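About Drakosgate Language School

Drakosgate is a small evening school for adults in the town of Zivcombe.
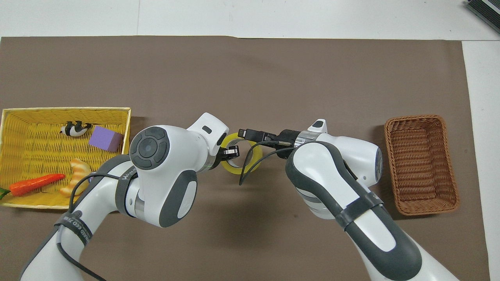

We opened with 2 classrooms above a bakery, and in the first winter we taught only beginners. Today there are 4 classrooms in the old post office on Mak Street. In the last school year 503 people studied with us, most of them after their work.

We teach English, Spanish and Polish. The groups are small, so every student must speak in each lesson — also the shy ones. We do not give much homework, but we ask you to read a few pages at home before you come. The teachers have themselves learned a second language as grown people, and they remember well how slow the first months can feel.

Our library has 1,601 books and is open to all students one hour before the lessons. Many of the books came from families in the town. You can borrow them for three weeks. Please do not write in them with pen.

For the written course we use the Skoltance workbooks, which you can buy at the front desk. The price is not included in the course fee. If you already have an older edition you may keep it, the exercises are nearly the same.

New courses start in October. Before this we make a short talk with each new student to find the right level. It is free of charge and you do not need to prepare anything. Write to the office or come by in the evening — the door is on the side of the building, next to the bicycle stands.

Page last changed: 2026-09-16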